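Status: v0.3, May. Maintained by Milagros Mamani (scene generation) and Ginevra Dal Bello (storage, checks). Supersedes v0.2, which had a unit error in the gripper aperture column and should not be mixed with this one.

# Heno-sim

Heno-sim is a set of rendered demonstrations for training manipulation and navigation policies in furnished rooms. All episodes were produced in the Pondeo simulator. There is no real-world footage in this release.

## Contents

| Item | Value |
|---|---|
| Episodes | 183 |
| Room layouts | 29 |
| Views per step | wrist, head |
| Action space | end-effector delta, base velocity, gripper aperture |
| Licence | research use, see `LICENCE.txt` |

Episodes are stored one per directory. Each directory holds the two image streams, `actions.parquet`, and `meta.json` with the layout name, the task string and the random seed. Directory names are arbitrary and carry no ordering.

## Collection

Demonstrations were teleoperated by two operators at Feminham using a handheld controller. Operators saw both views while driving. An episode starts when the base leaves its spawn pose and ends when the operator presses stop, so trailing idle steps are common. We trim these to 60 steps at export.

Layouts are assembled from a shared pool of furniture, wall art and floor coverings. Placement is randomized within limits set per layout, then settled by physics before the episode begins. Some objects come to rest a long way from where the sampler put them. We keep these cases unless the target is unreachable.

Lighting is sampled per episode and biased toward the dim end. Exposure is fixed, and we do not normalize colour or brightness at export.

## Labels

Task strings are plain English and were typed by the operator before each run. Spelling has been corrected; wording has not. `success` is set by hand on replay by whoever did not drive the episode. Where the two disagreed, the field is `null` – filter on this before computing success rates.

Segmentation masks are available for the head view only.

## Known issues

- The gripper body covers a large part of the wrist view, and small targets are often mostly hidden behind it. Do not crop the lower half without checking what remains.
- Walls close to the wrist camera can fill much of the view with very little texture. Feature matching is unreliable on these steps.
- Patterned flooring aliases at steep viewing angles.
- Contact forces are recorded but were never calibrated. Treat them as a binary signal at best.

## Splits

Splits are made by layout. No layout appears in more than one of `train`, `val` and `test`. The furniture pool is shared across all three, so results on `test` measure generalization to new arrangements and say little about new objects.

## Loading

```
from heno import load_split
ds = load_split("train", view="wrist")
```

The loader caches the first 100 steps of each episode in memory. Set `cache=0` on small machines.

Both views are stored upright, and wrist images need no rotation before use.
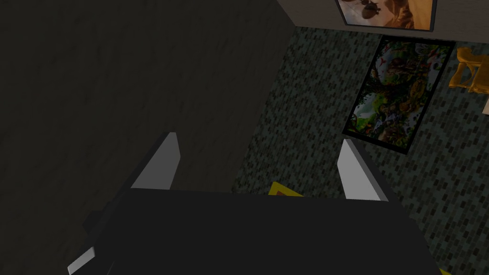
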